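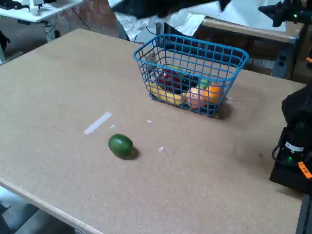 A blue basket of toy fruit on a tabletop.

The Long Way to Oltmont

When my company told me that my job would move to Oltmont, I had five weeks to arrange everything. I had changed apartments many times before, but always inside the same city, with a borrowed van and two friends. A move over the mountains was a new kind of work for me. In the months after, I became curious how other people do it, and how the people who carry our furniture see us. So I spent a good part of the spring with moving crews, in their trucks and in their warehouse, and I asked many questions that must have sounded simple to them.

The first thing I learned is that the word "mover" covers very different businesses. Some companies own trucks and employ their crews. Others are only an office with a telephone, which sells your move to a company that has trucks. The customer often does not know which one he has called. In my own case I called a broker without understanding it, and the men who came to my door wore the shirts of Mekonnen, a name I had never heard before that morning. They were polite and quick. But the paper I had signed was from a different company, and when a leg of my desk was broken I needed eleven telephone calls to learn who was responsible for it.

Mekonnen agreed to let me ride with one of its crews, on the condition that I carry boxes like everybody else. We met at the yard before six in the morning. The foreman walked around the truck with a flashlight, checked the straps, and counted the blankets. A long-distance truck leaves with 100 blankets, folded in the same way, with the clean side inside. He told me that he can see from the blankets if the last crew was a good one.

The first house was on a narrow street in Clulotis, where the truck could not turn. The customer had said on the telephone that parking was "no problem." For her small car this was surely true. The crew had to leave the truck at the corner and bring everything down the sidewalk on dollies, which added two hours to the job. Under the contract these hours could be charged to her, under the name "long carry." She was surprised and a little angry, and I understood both her and the foreman. The long carry was explained on the fourth page of the agreement, in the same gray letters as everything else.

I asked the crew what they would change about customers if they could. I expected complaints about pianos. They spoke about boxes. People buy large boxes and fill them with books, and then the bottom opens on the stairs. People use the boxes from the supermarket, which are all different sizes and cannot be stacked. One of the younger men said that he would rather carry a refrigerator than a box without a lid, and the others agreed with him. A refrigerator is heavy, but you know its shape.

They have their own rules for packing, and I wrote down some of them during the lunch break. Books go in the smallest box. Plates stand on their edge, like records. Lamp shades travel alone, and nothing goes inside them, even if the space seems to invite you. Drawers can stay full if they hold only clothes, but the chest must be strong, and many modern ones are not. The open bag with the last things, which every family has on the final day, should go in your own car. It is usually the bag with the keys.

How a Price Is Made

For a move inside one city, most companies charge by the hour. For a longer distance the price comes from the weight or from the volume, and this is the point where many disagreements begin. An estimator walks through your rooms, or looks at them through your telephone, and makes a list. If he does not open the closets, the list is too short. If you forget to mention the garage, it is also too short. The estimate can be binding or not binding, and the difference is large. With a binding one, the price holds for the things on the list. With the other kind, you learn the real price after the truck has been on the scale.

I collected offers for the same imaginary household, a two-bedroom apartment going from Clulotis to Oltmont, and the highest was nearly 2 times the lowest. The lowest offer did not include stairs, the taking apart of beds, or any insurance beyond the smallest legal protection. This basic protection pays by weight. A television, which is light and expensive, is worth almost nothing under such a rule, and an old iron stove is well protected. The better coverage costs more and has its own exceptions. Boxes that you packed yourself are often one of them.

The season matters also. At the end of May the telephones begin to ring, and until the schools open again it is difficult to get a good date. The last days of any month are full because the leases end then. A person who can move in the middle of the month, in the cold part of the year, will find lower prices and crews that are less tired. I could not choose my dates, and most people who move for work cannot either.

The Warehouse at Taltinier

Between two homes there is often a third place. Taltinier is an industrial area beside the highway, and the warehouse there holds the furniture of people who have sold one house and do not yet have another. Everything is kept in wooden crates, stacked three high, with a number painted on the side. A forklift moves between them slowly. It is very quiet for a building so big, and it smells of cardboard.

The woman at the front desk has worked there for 13 years, and she showed me how the crates are sealed and recorded. Most of them stay for a few weeks, she said. Some stay much longer than the owner planned. There was a building delay, or a divorce, or a job that was promised and did not come. The monthly fee is paid automatically and after a while people stop thinking about it. When they finally open the crate they do not remember why they kept half of the things.

I asked if it was expensive to store furniture for so long. She took a calculator and showed me that for an ordinary sofa and a dining table, the fees pass the value of the furniture sooner than I would have guessed. She does tell this to customers when they ask. Few of them ask. She thinks it is difficult to speak about the price of a table when your grandmother ate at it.

Unloading

The crew I rode with reached Oltmont in the afternoon of the second day. The delivery was easier than the loading, as it usually is. The new house had a wide driveway and the doors had already been measured. The customer stood in the hallway with a plan of the rooms, and each box had the name of a room on two sides and not on the top, where nobody can read it once it is in a stack. The foreman said to me quietly that this family had moved before.

A good crew puts the beds together first. Then the rugs come in, then the large furniture, and the boxes at the end. The customer checks each number on the inventory as it passes the door, and this is boring work, but it should not be given to a child or done from the kitchen. A missing number is much easier to find while the truck is still standing outside. Scratches should be written on the paper before it is signed. The men are not offended by this. They expect it.

It was dark when we folded the last blanket, with the clean side inside. My arms hurt for several days after. The leg of my own desk, I can report, was paid for in the end, by the broker, after I sent a photograph and a copy of the inventory with the word "good" written next to the desk at loading. I have since repaired it with glue and a clamp, and I am writing this article on it.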